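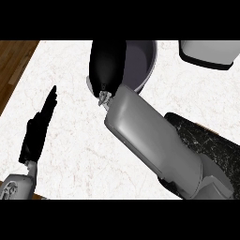

February, canteen kitchen job, after lunch

Long morning on the calls with Plometti, so I'm writing this up before I forget who said what. They run the staff kitchen at the Tevard site, and they want the two-armed unit to take over prep and some of the pot work on the early shift. I've been building the counter layout in simulation so we can argue over where things go before anyone drills holes in a real worktop.

Friederike Diekmann joined for the first hour. She's run that early shift for 14 years and she had more useful things to say than the rest of us put together! Her main point was the knife. At the moment whoever is chopping shouts when they turn round with a blade, and everyone else stays put until they've moved. The robot won't shout. She wants a light or a sound, and she wants it to keep the point down towards the worktop whenever a person is on that side of the island. I hadn't planned for either. Zihan says the blade angle is easy enough when the arm is moving, but holding it while the other arm is busy over the pot is more of a fiddle – he'll look at the wrist limits tonight.

Then we got on to jobs, which is what they'd all come for really. Three people work the early shift now. Plometti's plan keeps all 3 but moves one to the serving side and starts the other two an hour later. Friederike likes the later start (who wouldn't) but she's worried about who does the tasting. Fair question. Leonie wrote "person tastes, person signs" on the board and we left it there.

Sim runs: 594 done overnight out of 1,003 queued, then the licence server fell over again. Rüdiger restarted it at 7.40 and the rest are crawling through. I've not looked at the failures yet, so please don't quote any numbers to Plometti!

To do:
Ask Böttcher for the drawings of the real island, mine is guesswork on the far side.
Warning light or buzzer? Get Friederike to try both, with the extractor fans on.
Zihan – wrist limits, left arm.
Leonie to rewrite the shift sheet so it says who can stop the thing. At the moment it says "operator" and they haven't got one.

Ilse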